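Tondow notes, September, 4:40 pm

Grasp width calib again, bed setup. Fingers open, gray sheet behind. 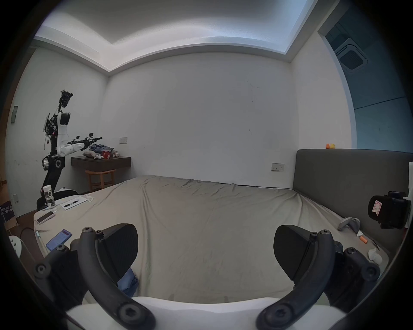 Naa Adjei thinks the drift is timestamps and wants the width stream resampled before we touch the gains. Fair. Logger says 50 Hz, width topic comes in at 49, so by frame 868 we're well out of step.

Done so far:
- moved sync into the recorder node, off the planner
- dropped the smoothing window to 25, less lag on close
- wrinkles in the sheet still a worry for the depth mask, threshhold not touched yet

Ebenezer to rerun teh replay script on the old bag. Don't merge before that - config on main is still the Atinga one.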